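Budget for the table before you budget for the arm

Every March I get a small wave of letters from people who have been given a bit of money and told to go buy a robot. They come from small labs, repair shops, a packing outfit or two, and once from a very patient school librarian. They nearly always ask which arm to get. I am fond of these letters and I answer every one, but I've come to dread that question a little, as it's the least interesting line on the whole purchase order and it's the one that eats everybody's attention for months.

Let me tell you how our own first budget went at Stititz. We had spent the better part of a year comparing brochures, and we had a handsome spreadsheet with 29 columns for the arm (reach, payload, warranty, the lot). For everything the arm was ever going to touch, stand on, or be plugged into, we had a single row marked "misc." You can guess which part of the sheet we were still arguing over a year later.
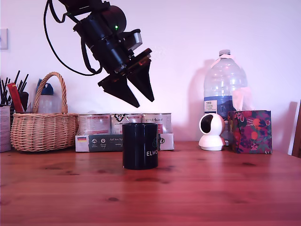

The "misc." row deserves a page of its own, and I'd start that page with the things to be picked up. People imagine they'll need special test objects, and there are catalogs happy to sell them to you. Fudora quoted us 4000 dollars for a set of molded shapes in a foam-lined case, and they were lovely, and I'm glad we said no. A black mug, three cans on a carton, a wicker basket with a tall handle, a big clear water jug and a box of tissues will give a two-fingered gripper plenty to think about, and you can replace any of it on the way home from work. A clear jug is a very different problem from a dark mug. A tissue is different again. Buy ordinary things, and buy two of whatever you'd be sad to see dropped.

Then there's the furniture. I have seen more than one group put their arm on a beautiful aluminum bench and then wonder why it did so poorly in somebody's kitchen. A plain wooden table with knots in it and a bit of shine on top is closer to what the machine will meet in the world, and it costs less too. Ours came to 205 dollars with delivery - I still have the receipt, for reasons I can't defend.

Time is the line that really gets left out, though. When Bilunier, a small company I helped with their planning, sat down to do their second-year budget, they had allowed for spare fingers and cables and a service contract, and had put down nothing at all for the hours of the person who sets the objects out, puts them back, and sets them out again. That is a job. It is most of the job, some weeks. It wants a decent chair and a real salary, and if you hide it inside somebody's other duties you'll lose both the somebody and the duties.
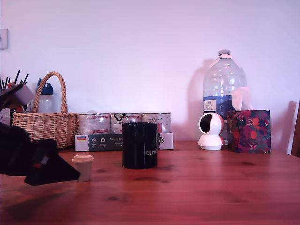

So when I'm asked for a rule, I tell people to hold back 30 percent of the money until the arm has been running for a full season. I know how hard that is. Some funders want it all spent by a certain date, and an unspent sum looks to them like a want of ambition. Push back, kindly, and in writing. The Jenkins workshop did just that, and their held-back share went on better lighting and a second gripper, neither of which they would have put on a list in the spring. They'd have bought a longer arm.

I'll grant the other side its due. There are jobs where the arm really is the hard choice, where the load is heavy or the reach is long, and a poor pick there will sink you whatever table you stand it on. If you're lifting engine parts, please do read the brochures, and read them twice. Most of the people who write to me are lifting cups, and they could settle on an arm in an afternoon and give the rest of the month to that neglected row at the bottom of the sheet.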